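Small tables and the things that end up on them

I have been putting off writing about the white table because I kept changing my mind about it. It has been with us since February, and by now I think I know what it is good for and what it isn't.

It came from Cedow, flat in a box, and it took me one evening to put together. The instructions were fine until page 3, where two of the bolts are drawn the same size and are not the same size. I wrote to them about it and got a polite answer from Dorottya Csonka, who sent the right drawing the next day. The top is white with rounded corners. I picked the rounded corners after years of walking into a square desk at hip height.

The finish shows everything, coffee most of all. I wipe it down with a damp cloth and leave it at that. The spray cleaner from Follura left streaks and I gave the rest of the bottle away.

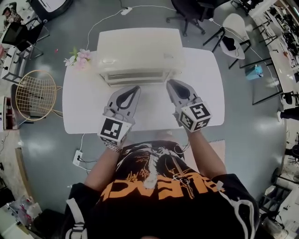 Katowice, 07/08/2018

A small boxy appliance on a small table changes how you use the rest of it. I used to push that kind of thing right up to the far edge, thinking it would free up room in front. It does, but then you lean over every time you want to reach the front of it, and the cable gets pulled tight over the back. Lately I have been trying it closer to the middle. You lose some space and it is much easier to work at.

The cable is the part I still don't like. The power strip is out on the floor beyond the table, so the cord has to cross open floor to get there. Szymon Malinowski told me to tape it down and I have not done it. Tape leaves glue behind on a polished floor, and I spent most of a Saturday scraping off the last lot with a plastic card. A cable cover would be better. I found one for 17 zloty but it was black, and I would like a gray one so it doesn't show up so much.

The flowers are artificial, pink with green leaves. I was against them at first. Real ones need a vase, and a vase on a table this size gets knocked over sooner or later. These just lie in the corner and can be picked up when you need the space. They do collect dust — I rinse them in the sink and let them dry on a towel.

Then there are the chairs, which don't match and never did. The black office chair on casters is the one people take first. The white one with the thin black legs looks better but mostly ends up holding whatever somebody has just taken off or put down. I have stopped fighting that. If there is a free seat near a table, it becomes a shelf.

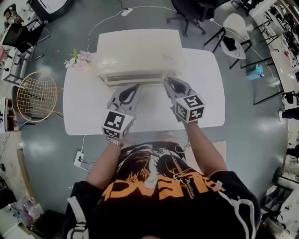

I did look at a bigger table. Żak had one at 80 centimeters deep that would have given me more room at the back, and Bogumił Szewczyk offered to drive over and pick it up. In the end I measured the walking space between the table and the chairs and left it alone. A deeper top would also be harder to reach across, and I know I would fill the extra part with things I don't need out.

What I would like to sort out next is storage. Small things pile up on the desks and then drift onto the floor in little boxes. Cyprian Sowa swears by the stacking trays from Flinum. They are 50 zloty for a set and I am going to try one set before buying more. If they slide around on a smooth surface I will put felt under them.

I also need to flatten the rest of the cardboard and get it to the recycling. I tend to keep it in case something has to be sent back, and by then the time for sending it back has usually run out. The paper collection comes early here, so it has to go down the night before.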